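Resealing marble-look tabletops, is it worth it?

Ghasemi
Posted Sep 10, 2022
The shop that sold us our café tables wants $460 to put a "protective coat" on the tops. They say marble-pattern tops go dull without it. The tables are 2 years old and get wiped down all day long. Has anyone paid for this and seen a difference? Same style as ours:

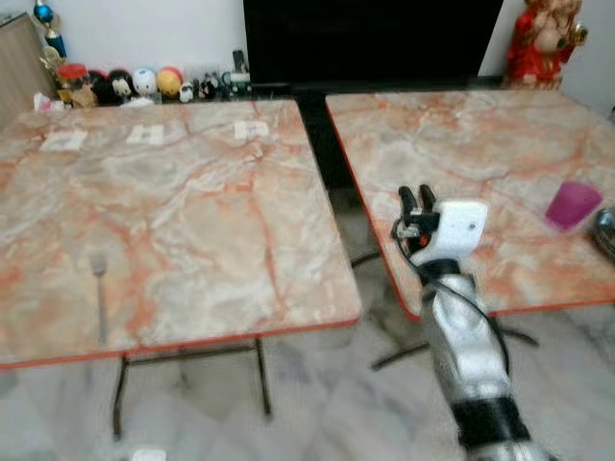

Braltwood
I'd ask what's in the coat before paying anybody a cent. If the top is a printed pattern, there are no pores to seal, so you're buying a very expensive wipe-down. Real stone is another story.

Dosis
Disagree with Braltwood. We had ours coated in May and coffee rings come off easier now. Paid $900 for the whole room and I'd do it again.

Braltwood
Easier than what, though? Did you leave one table uncoated to compare? Or did you switch cleaners at the same time – most places do, the installer hands you a bottle of their own stuff.

Dosis
OK, yes, we got the bottle. Still think the coat helps.

Ailsa Laing
I used to refinish tables. Dull spots on printed tops are mostly cleaner residue. Try warm water with a drop of dish soap, rinse, dry with a soft cloth. If it's still dull after that, the surface is worn and a coat may hide it for a while, but I never saw one last in a busy place.

Ghasemi
Thanks. Tried the soap on one corner and it does look better, but I was hoping it would, so who knows. Asked the shop for the product name and they said they'd "get back to me."

Braltwood
Let us know if they ever do.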